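4.2 Free throws late in close games

The second part of the study looks at free throws taken in the last two minutes of games decided by five points or fewer. College players at this level shoot most of their practice free throws when they are rested, and coaches at Etness had asked whether that carries over to the end of a tight game. We used the play logs kept by the conference, which list 3000 attempts over the seasons covered. Of these, 408 met the late and close rule.

Players who had been on the court for 30 minutes or more made a smaller share of their late attempts than they had made earlier in the same game. The drop was larger for first-year players. Seniors showed little change, and a few guards shot better late than early. Home and away made no clear difference once minutes played was taken into account - a result we did not expect, given how often crowd noise is blamed.

We repeated the analysis without the Flernevine tournament games, which were played on consecutive days. The direction of the result stayed the same, but the gap for first-year players narrowed. Transfers were grouped by years in college, following Tkachuk.

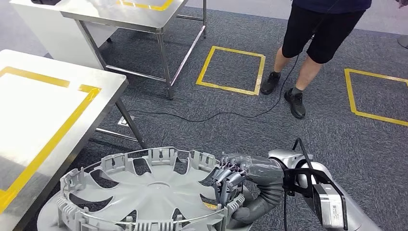
Figure 3. Floor area with taped tables.

Does a player's season average predict late free throws? It does so fairly well for seniors and poorly for first-year players, whose late attempts were too few to give a steady figure.

Two limits should be noted. The logs do not record time-outs called just before a free throw, and they do not record injuries that a player was playing through. Both could be added in later work.

Comments (3)

hoopsdad: Our coach makes them run before every set of free throws. Would like to see that tested.

Grarkix reader: Is the play log open to the public or only to the schools?

m_baseline: Good section, but five points is a wide margin for "close" - try three.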